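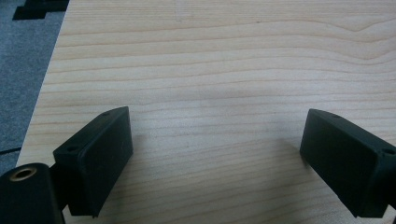
Hand-Held Gripper Recording: House Rules FAQ

I get the same questions every time new people start recording at Lyimo, so I've put my answers in one place. Fraser Kerr checks my spelling and argues with me about rule four. Last updated February 24, 2024.

Who do these rules apply to?

Anyone who picks up a gripper to record a task, even if it's only a quick test. I've seen quick tests end up in the training set, so please treat them all the same.

What should I check before I start?

Open the fingers all the way, close them, and open them again. They should move evenly and meet flat. Then look over the screws and give each finger a gentle wiggle. If something shifts, stop and put the tool on the repair shelf. Please don't tighten it yourself and carry on - a finger that sits a little differently makes your morning clips and your afternoon clips disagree, and I'm the one who has to sort them out!

Do I have to begin with the gripper open and empty?

Yes. Every clip starts with open jaws and nothing in them, and you hold still for a slow breath before you move. Same thing at the end. It makes trimming so much easier.

What counts as a clear work surface?

Only what the task sheet lists. Your coffee, your phone and the tape roll all go somewhere else. Cables stay off the part you're working on, and if one crosses the floor where you'll be standing, move it or tape it down first.

Can I swap one surface for another halfway through?

Between batches, sure, and I like the variety. In the middle of a batch, no. Write the change in the log so whoever reads it later knows which clips go with which surface.

How long can I record without a break?

Up to 30 minutes, then put the tool down and shake out your hand. I used to push through and my clips got sloppy (jerky wrists, missed grasps, the lot).

I dropped something. Do I delete the clip?

Please keep it! Mark it as a miss and go again. Plarov, our sorting tool, has a tag for that. The only clips I want deleted on the spot are ones that show a person's face, a screen with private stuff on it, or mail with an address.

How many clips do you need?

For the current Zorthorpe batch, 3,000 good ones. We're not in a race, and I'd much prefer a slow, tidy day from you.

Is this an official standard?

No, these are our own house rules. Arnar Østergaard wrote the first version and I've been adding to it ever since. If your site has stricter safety rules, follow those.

Who do I ask if my question isn't here?

Post it on the recording board and I'll answer there, so other people can find it too. For a broken tool, go straight to Arnar and include the number on the handle tag.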